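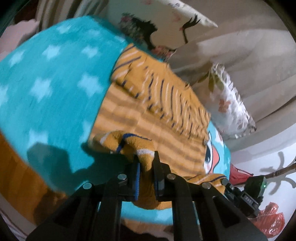

Is the Jaltard open day worth the drive if all you care about is cloth handling?

I'd say it is, as long as you get there for the morning session, which is the one where they work with towels and bedding.

Forums > Automation > Shows and Visits > Jaltard open day

tandside_mike
That was me asking, and thanks for the quick answer. I'm 29 miles out. We run a small linen service and I keep getting told folding is solved. Did anybody else go on Thursday?

kettlerow
I went. The handheld gripper was the best part. You hold it yourself and pinch the towel where you would want the robot to pinch it. They had a mustard-orange striped one out on a turquoise blanket. Getting hold of a fold is easy. Getting hold of a single edge took me 5 tries.

Prydderch
Didn't care for it. The talk ran 40 slides too long and the arm folded washcloths. Washcloths are not a linen service. Mike, save your gas.

kettlerow
It did hand towels too, after lunch. You must have left.

Prydderch
I left at 2. If the good stuff is after lunch they should put that on the schedule. And the first answer up there says go in the morning, so which is it?

g_probert
Gwenllian Probert here, I help run the demo floor. Morning is hands-on, in groups of 14. Afternoon is the arm. The schedule on the door had the old times and I'm sorry for that. The next one is in March and you need to sign up for the morning.

tandside_mike
Can I bring my own stuff? We have bath sheets that are heavier than anything I've seen in a demo.

g_probert
Bring 2 or 3, clean and dry. I can't promise the arm will do them but you can try them with the handheld.

duvet_dan
Saw the Jultesov one last year and it was slicker, but they didn't let you touch anything. I would take Jaltard over that. Terry is a pain for any gripper, it bunches up on you.

Prydderch
Slicker because it worked.

duvet_dan
On one size of towel, yes.

tandside_mike
OK, signing up for the morning. Is there parking for a van?

kettlerow
Lot in back has 16 spaces and it was full by 9. Try the side street.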